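The Patio Office, Year One

Dondemico Neighbors Newsletter – 12/30/19 – posted by Loubna El Ouafi
14 shares | 3 comments

So I did a thing back in May that I have been meaning to tell you all about, and here we are at the very end of the year and I'm only now sitting down to type it. I moved my desk outside! Well, I moved ME outside. The desk is still in the back bedroom, holding up a sewing machine and a pile of coats.

It started with the kitchen. I'd been doing the newsletter layout at the kitchen counter, and between the kettle and the mail and everybody wanting a sandwich I'd get maybe one paragraph done before I had to move. Kumudini Sultana (you know her from the plant swap) told me she does all her bills out on her deck, and I thought, well, I have a deck. I have a table. What am I waiting for?

The table is the round glass one we bought when we moved in, the kind with the bumpy top that looks like frozen rain. I love it to pieces, but it is a terrible surface for a mouse. The pointer hops all over the place, or it just sits there and sulks. I tried a magazine, then a place mat, and then I gave up and dug out the purple paw mat, which slides around less than the magazine did and makes me happy every time I look at it. It's on the small side for big sweeping moves – I don't make many of those.

The other trouble is paper. I print everything, I can't proofread on a screen, and a breeze off the hill will take a page clean over the fence. Hélder Frade brought one of mine back from his tomato bed with a footprint on it. Now I lay the sheets out flat along the far side of the table and park whatever is heavy on top when it's gusty. Binder clips are good too. My sister swears by beach stones, but I never have a stone when I want one.

Light is the thing I'd fuss over if you're going to try this. Mornings are lovely. By lunch the glass throws the sky right back in your eyes, so I shift to another chair and keep shifting as the day goes on. By the time I've gone all the way around it's time to quit anyway.

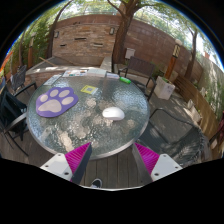 My side of the table, mouse and paw mat out, papers along the back.

Next year I want a proper umbrella and one of those clip-on trays for a cup. If anyone has an umbrella base they're not using, please call me before you put it out on the curb!

COMMENTS (3)

Ruwan Ranasinghe: Cork tile under the mouse. Works on our glass table and it's cheap.

Chae-won Sung: I need that paw mat. Do they come in green?

Kumudini Sultana: Told you so! I have an umbrella base in the shed, come get it.

Contact the editor | © 2019 Dondemico Neighbors | Back to top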